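Brundlow Film Club — room and projection check
Checked 11/6/23 by me, Traian Pană, before the evening show of Han

Screen
OK. The crease in the lower corner is still there, but once the lights go down I stop seeing it. Please don't let anyone iron it again!

Projector
OK, with a comment. Lamp reads 216 hours, so we have plenty left. The fan gets loud after the first reel's worth of film, and Han is a very quiet movie (long stretches of a man looking at a river), so I moved the cart back a little and put the felt pad under it.

Subtitles
Needs work. The file Yufang Cui sent runs two seconds behind the dialogue. I fixed it on my laptop, but the old copy is still on the club drive — use the one with "new" in the name.

Sound
OK. Left speaker buzzed in October when we ran Plallel, and Behrouz Moradi swapped the cable. I played the storm part loud and got no buzz at all.

Exits and aisles
Fail, then fixed. Three chairs were blocking the side door. I pulled them out and taped the floor again. If we sell extra seats, they go at the back, never there!

Exit signs
Both lit. The one by the stairs flickers when the heater kicks in, so I've asked Jinfeng Hao to look at it.

Snack shelf
OK. Nothing stored on the floor underneath, and the lower shelf feels steady when I lean on it. Chips stay on the shelf until the short is over, please, I'd like to hear the short.

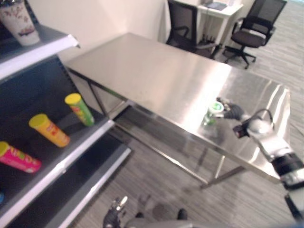
Cables
OK. Taped down all the way to the wall. We're on our last roll of the wide tape.

Still to do before next Monday
Delete the old subtitle file. Buy tape. Ask Yuzhen Tan if she still wants to introduce Celo, and if she needs the microphone.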